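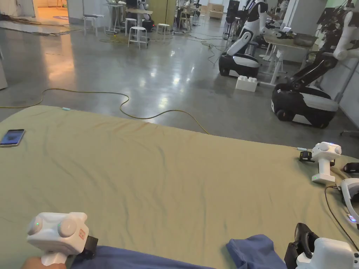

Libor Hubáček sostuvo en la defensa intermedia que un indicador que permanece en verde mientras el equipo pierde datos debe tratarse como una avería, aunque el aparato siga abriendo y cerrando con normalidad. El tribunal hizo suya la observación y pidió que el informe final se ordenara en torno a ella.

Proyecto Trerus
Informe final del grupo de prácticas
Pérdida de sincronía en la captura de demostraciones de plegado de tela con pinzas manuales

Autores: Kinga Simon, Cormac Heffernan y Selina Lüthi
Tutor: Ákos Kiss
Fecha de entrega: 24 de mayo de 2018

1. Objeto

El presente informe documenta el fallo detectado durante la captura de demostraciones de manipulación textil, las comprobaciones efectuadas para localizar su origen y las medidas adoptadas. El plan de trabajo preveía registrar 4000 demostraciones de estirado y plegado, destinadas al entrenamiento del controlador Rirneo. La captura se suspendió al alcanzar las 1000, cuando la revisión de los archivos reveló que una parte del material no era utilizable.

2. Procedimiento de captura

El operador trabaja de pie ante una mesa cubierta con una tela lisa. Sujeta una pinza en cada mano, prende el paño por dos puntos, lo levanta, lo tensa y lo deposita. Cada pinza registra su posición y la apertura de las mordazas, y el programa Perevia reúne ambas señales en un único archivo con una marca de tiempo común.

El procedimiento exige que los relojes de las dos pinzas coincidan. Si uno se retrasa, el archivo muestra una mano que suelta la tela antes de que la otra la haya recogido, y el robot entrenado con esos datos reproduce el mismo error.

3. Descripción del fallo

El primer indicio apareció en las pruebas de reproducción. El robot levantaba correctamente el paño con el brazo izquierdo, pero el derecho cerraba las mordazas con retraso y dejaba caer una esquina. Se atribuyó inicialmente a un ajuste deficiente de la fuerza de cierre, y el grupo dedicó varias jornadas a modificarla sin resultado. Esa hipótesis se mantuvo más tiempo del debido, y así se reconoce.

La comparación de los archivos originales mostró que el retraso figuraba ya en los datos. Afectaba siempre a la pinza derecha y crecía a lo largo de la sesión. Ocho sesiones presentaban el defecto. En todas ellas el registro de estado del equipo era correcto de principio a fin.
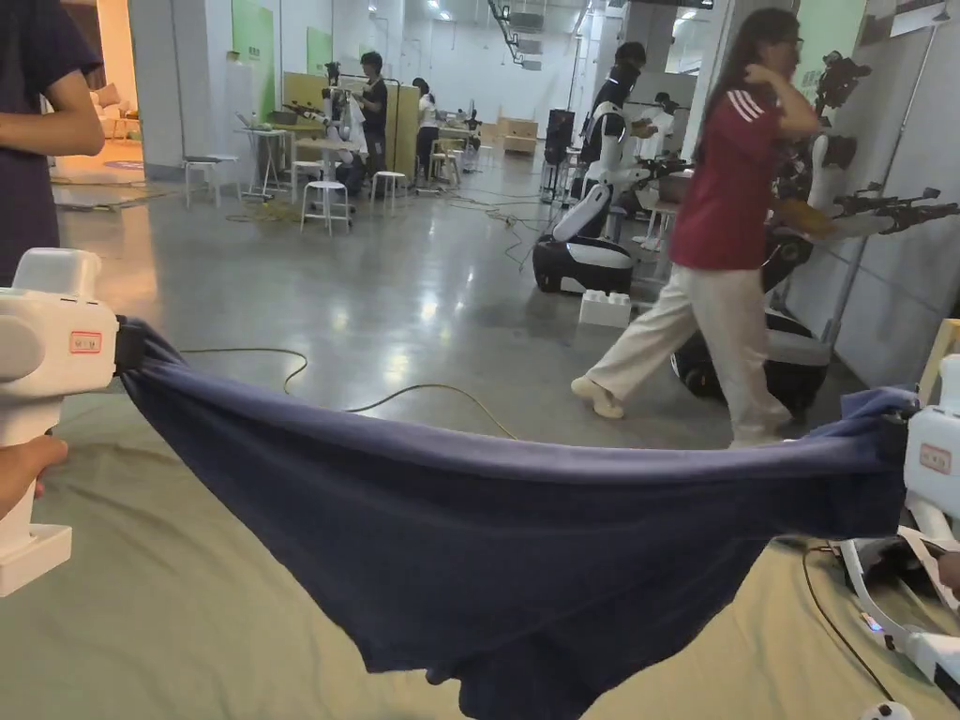 Fotografía: Selina Lüthi / Proyecto Trerus

4. Comprobaciones

4.1. Intercambio de pinzas. Se asignó a la mano izquierda la pinza que había trabajado en la derecha. El retraso permaneció en el lado derecho, con lo que quedó descartado un defecto del propio aparato.

4.2. Cambio de operador. Cormac Heffernan y Kinga Simon repitieron la misma secuencia de estirado. El defecto se reprodujo con ambos.

4.3. Revisión del programa. Perevia sincroniza los relojes al iniciar la sesión. El canal izquierdo se corrige después de forma periódica. El canal derecho, por un error en el archivo de configuración, conservaba la corrección inicial. El indicador luminoso informa únicamente de que existe conexión y no guarda relación alguna con el estado del reloj.

La tercera comprobación permitió reproducir el fallo a voluntad. Corregida la configuración, se grabó una sesión completa con el paño azul marino,

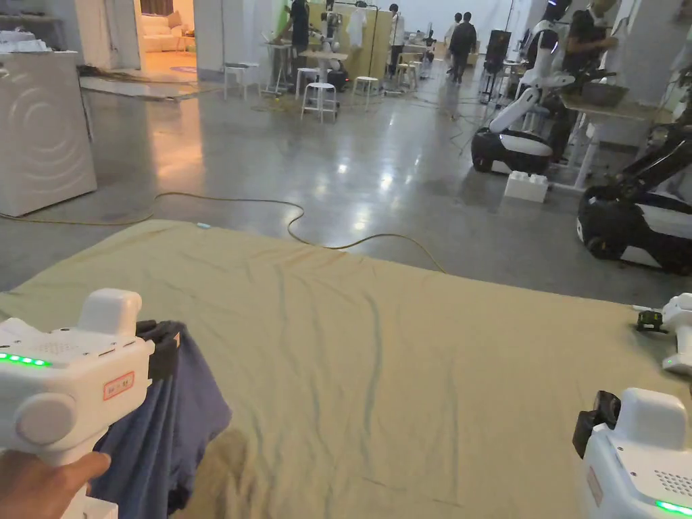 y los dos canales se mantuvieron alineados hasta el cierre del archivo. La prueba se repitió al día siguiente con otro operador y el mismo resultado.

5. Consecuencias para la seguridad

El brazo que cierra fuera de tiempo puede hacerlo cuando la zona de trabajo ya no está despejada. Durante las pruebas de reproducción no se produjo ningún contacto con personas, si bien en una ocasión Selina Lüthi retiraba el paño caído en el momento en que el brazo derecho completó el cierre. El incidente se comunicó al tutor y la reproducción se detuvo.

En la misma revisión se anotó la presencia de cables tendidos sobre el suelo de la sala, por donde circula personal mientras se trabaja. Se ha solicitado su canalización.

6. Medidas adoptadas

Las ocho sesiones afectadas se han retirado del conjunto de entrenamiento y se conservan aparte, identificadas como defectuosas. Perevia interrumpe ahora la grabación si la diferencia entre canales supera el límite fijado y emite un aviso sonoro. Durante la reproducción ninguna persona accede a la mesa hasta que ambos brazos hayan vuelto a la posición de reposo y se haya cortado el movimiento.

7. Trabajo pendiente

La captura se reanudará en agosto. Queda por determinar si los datos retirados pueden recuperarse mediante una corrección posterior del canal derecho. Ákos Kiss ha autorizado un ensayo con una sola sesión, cuyo resultado se incorporará como anexo a este informe.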